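Bench notebook, Noiphan cell
February, picked up after lunch and finished a little before 5

Well, the cell is back together, and I'm writing this down while my hands still remember it, because last time I trusted my memory and spent most of a morning hunting for a shim that was in my own pocket. The counter read 1,162 cycles when I powered down to look at the fingers. Inês Serrano had left a kind note on the Gorness controller saying the grip felt "a bit shy" on the narrow parts, and she was quite right. One finger screw had backed off far enough that I could turn it with my fingertips.

I took both fingers off, wiped the seats with alcohol, and put them back with fresh threadlocker from the Stendix kit (the small bottle, and please put the cap back on, it was half glued shut). Then I ran the open and close cycle 10 times with nothing between the fingers and watched for any twist. None that I could see, though I'd like a second pair of eyes on it.

After that came the cable. It has always wanted to slide down the side of the black module, and on the long reach to the left it can rub. I gave it a little more slack at the top and jogged the arm slowly out to the left wall and back. It still curls around the module, but it moves freely now and I'm happy to leave it there for the moment.
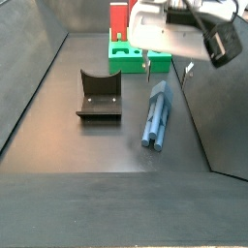
Gripper over the floor after refitting. Green block with the red pieces at the back, black holder to the left, blue three-rod part lying under the finger.

I retaught the approach height over the blue part, as the old point was 2 mm too low once the fingers were seated properly. A funny amount for a loose screw to hide! The point is saved under a new name in the Grovach folder, and I kept the old one beside it in case I've fooled myself.

Still to do: check the two screws in the base of the black holder, clean the smudges off the front panel, and ask Inês whether she wants the slow approach kept for the red pieces. I left it slow. It costs us a few seconds, and I sleep better.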